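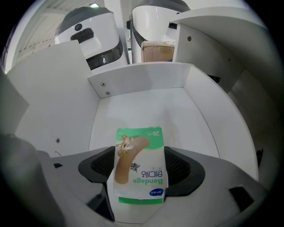
Blisters on day two of a long walk — tape first or wait?

Asked by Dullis, 2005-06-01

My sister and I are walking from Ornberg to Vokberg in September, 41 miles over five days, and my heels have never forgiven me for the last trip. Do I cover the sore spots before we set off each morning, or wait until something rubs? My boots are fairly new, and I'd hate to spend the whole walk looking at my feet!

2 answers

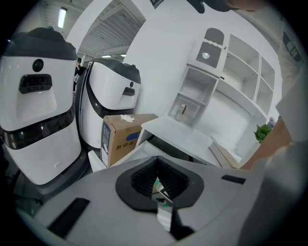 Page 1 of 1

Menzies wrote:
Wait and see. Thick socks. Worked for me.

Magnus Haldane wrote:
Oh, I do feel for you, I limped through most of that same walk myself. Please don't wait! Cover your heels at breakfast, on clean skin, and smooth the edges down well so they don't roll up inside the sock. 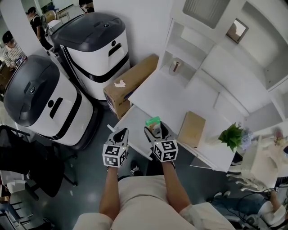

The other thing is to stop at the first warm feeling, even if you've only just got going and your sister is already over the next hill. Boots off, socks off, let everything air while you have a sandwich. 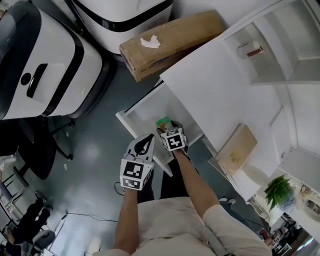 And wear those boots around the house now, all summer if you can stand it. There's a 900 foot climb on the second day — lovely views, by the way — and coming down the far side is what did my toes in. Lace up tighter before you start down. Have a wonderful time, both of you!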